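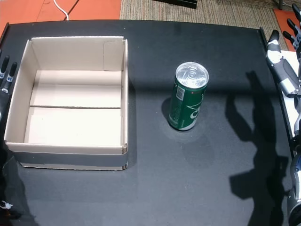
Skip to content
News | Features | Bench tests | Components | Subscribe

Five fingers or two? A bench comparison at Pultton

The argument over hand design has been running for as long as there have been robot arms to bolt hands to. A parallel-jaw gripper has one moving axis, costs little and can be repaired with a hex key. A five-fingered hand has many axes, costs a good deal more and comes back from repair when the supplier is ready. The question for anyone buying is how much extra work the second one can do, and there are few published answers that were obtained on the same table with the same objects.

Zoia Horobets has spent the past months producing one. She runs the handling bench at Pultton, a contract test house whose customers are mostly packaging firms, and her brief was narrow. Take three end effectors, give each the same simple transfer task, and record what happens. The task is to lift an object from a tabletop and put it down inside an open cardboard box without knocking the box out of place. The objects include slim drinks cans, which are among the more awkward items in the set.

"A can is a poor test of strength and a good test of approach," Horobets says. "It is tall for its width. If the first finger arrives early, the can tips before the second finger gets there."

The three candidates were the Skirberg hand, a five-fingered design with tendon-driven joints; the Tedesco hand, also five-fingered but with a small motor in each knuckle; and a Grenberg parallel gripper with rubber-faced jaws. Both hands were tested in pairs, left and right, because both makers sell them for two-armed work. The gripper was tested singly and then as a pair.

Each type was given 1,000 attempts under operator control, with a person wearing tracking gloves or holding a trigger, depending on the device. The two hands then went on to a second stage under a learned controller trained on the recordings. With setup runs and discarded attempts left out, the recordings kept for training came to 2,448.

Where the time goes

The gripper was the quickest of the three under operator control, and by a clear margin. Its operators needed less than an hour to reach a steady pace. They approached the can from the side, closed, lifted and released, and most of the failures came at the box. The jaws have to open to let go, and in a narrow box there is not always room for them to do so. Several attempts ended with a jaw pushing against the cardboard wall and moving the whole box along the table.

The Skirberg hand was slower to learn but gentler at the release. Its fingers uncurl one after another if told to, so a can may be set down near a wall and let go from the free side. The tendons stretch with use, however. Horobets's log shows the fingertip position drifting over a working day, and by late afternoon the operators were correcting for it without noticing. The controller could not do this. A recalibration every 6 hours brought the error back within the limit set for the test.

The Tedesco hand held its calibration throughout. Its weakness is bulk at the knuckles. With the hand reaching down into the box, the outer joints met the rim before the fingertips were at the right depth, and operators took to tilting the wrist. That works for a can, but it is less useful for anything that must stay upright.

Light and shadow

One result had little to do with the hands. The bench is lit from above and the tabletops are matt black, chosen to cut down glare. The hands and forearms throw hard-edged shadows across the surface, and a dark finger over a dark table with its own dark shadow beside it gives a depth camera very little to work with. In early runs under the learned controller, the Skirberg hand repeatedly closed short of the can. The joint readings were correct. The estimate of where the can stood was wrong.

Two changes were tried. A second lamp at the opposite corner softened the shadows but added reflections from metal lids. Moving the camera higher and closer to vertical worked better, at the cost of a poorer view down the side of the can. Horobets kept the camera change and dropped the lamp.

"I would rather lose some of the side view than have two shadows per finger," she says. "The touch sensors can make up for part of it. They cannot make up for starting in the wrong place."

What to buy

Pultton does not issue recommendations, and the report to customers will stop at the tables of results. The figures do allow some reading between the lines. For a line that moves one shape of container into one size of box, the Grenberg gripper is hard to argue against, provided the box leaves clearance for the jaws. For mixed goods the hands begin to earn their price, and the choice between them comes down to whether the site would sooner live with drift or with thick knuckles.

Cable routing deserves a mention, as it was the most common cause of stopped runs for all three. The wrist cables on the Tedesco pair were replaced once. The Skirberg pair needed its cables re-tied after they began to catch during inward rotation of the forearm.

A further round is planned for January, with soft pouches in place of cans and a shallower box. The Grenberg gripper will be fitted with longer jaws. Skirberg has offered a revised tendon, which Horobets intends to run beside the old one, left hand against right, on the same bench.

Related features
Choosing a depth camera for dark work surfaces
Tendon or motor: finger drives compared
Glove tracking for two-armed control
Why wrist cables fail

Contact the editors | Advertise | Copyright and reprints | Back to top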